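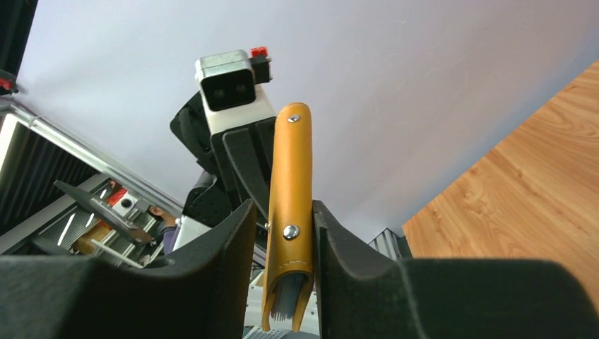 Gelborange Hülle mit Nieten, glatte Oberfläche

Forum > Werkstatt & Garten > Messer und Scheren
Thema: Scheide fürs Gartenmesser — Leder oder Kunststoff?

moosfreund_nord
10.3.19
Moin zusammen,
mein altes Okuliermesser von Hellström hat nach 14 Jahren seine Scheide überlebt. Die Naht ist aufgegangen, die Spitze schaut unten raus und interessiert sich für meinen Oberschenkel. Neu kaufen oder neu nähen? Der Laden in Drorkside verkauft mir gern eine für 21 Euro, will mir aber nicht verraten, woraus sie besteht. »Hochwertiges Material« stand auf dem Schild. Das steht auf meiner Fußmatte auch.
Im März geht bei mir der Obstschnitt weiter, bis dahin hätte ich gern eine Lösung.

Zwiebelturm
Leder. Rindsleder, pflanzlich gegerbt, 3 mm, mit Keder zwischen den Lagen, damit die Klinge nicht an der Naht sägt. Wer den Keder weglässt, näht alle zwei Jahre neu und schreibt dann ins Forum.

kante_und_grat
Leder und Kohlenstoffstahl? Viel Spaß. Die Gerbsäure frisst dir die Klinge an, wenn das Messer über Winter drin steckt. Ich habe von Rernix die einfache Kunststoffscheide, die wird unterm Wasserhahn ausgespült und fertig. Schön ist sie nicht, aber ich gehe damit ja auch nicht in die Oper.

Zwiebelturm
Zitat: »wenn das Messer über Winter drin steckt«
Dann steck es halt nicht über Winter rein. Messer einölen, in Papier wickeln, Scheide daneben legen. So hat es mein Großvater gemacht, und der hatte immerhin noch neun Finger.

moosfreund_nord
Das Argument mit den neun Fingern lasse ich erst mal sacken.
Frage zu den Nieten: Reicht es, die Mündung zu nieten und den Rest zu nähen? Ich besitze genau ein Nietwerkzeug, und das hat eine eigene Meinung. Von den letzten 12 Hohlnieten sitzen 11 schief. Die eine gerade war vermutlich ein Versehen.

lindenblatt
Nieten an der Mündung ja, unbedingt, da zerrt es am meisten. Aber Abstand zur Schneide halten, sonst ziehst du die Klinge bei jedem Herausnehmen über Metall. Und das Loch stanzen, bitte nicht mit der Ahle reinbohren. Ein gebohrtes Loch reißt dir irgendwann bis zum Rand durch.
Zum schiefen Sitz: Meist ist der Schaft zu lang fürs Leder. Kürzere Nieten nehmen, harte Unterlage, ein einziger ordentlicher Schlag.
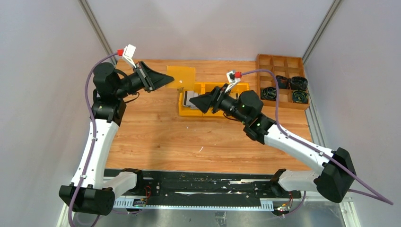

Und Kanten brechen und glätten nicht vergessen, sonst franst dir die Mündung aus. Etwas Wasser, ein rundes Holz, reiben, bis der Arm lahm wird. Farbe erst danach, falls du überhaupt welche willst.

kante_und_grat
Stanzen, glätten, färben, lahmer Arm. Ich wollte nur noch mal erwähnen, dass meine Scheide einen Wasserhahn braucht.

Zwiebelturm
Und in der Sonne wird sie spröde. Meine erste aus Kunststoff ist mir bei Frost auf dem Kompost zersprungen.

kante_und_grat
Was macht deine Scheide bei Frost auf dem Kompost?

Zwiebelturm
Das gehört nicht hierher.

gartenzaun_west
Ich werfe mal Kodesthorpe in den Ring, die verkaufen Lederreste im Beutel. Mal sind brauchbare Stücke dabei, mal reicht es für einen Schlüsselanhänger. Meine Frau hat jetzt viele Schlüsselanhänger.

moosfreund_nord
So, Beutel ist bestellt, kürzere Nieten auch. Ich nähe mit Keder und niete nur die Mündung, und über Winter kommt das Messer ins Ölpapier. Falls das schiefgeht, melde ich mich wegen des Wasserhahns.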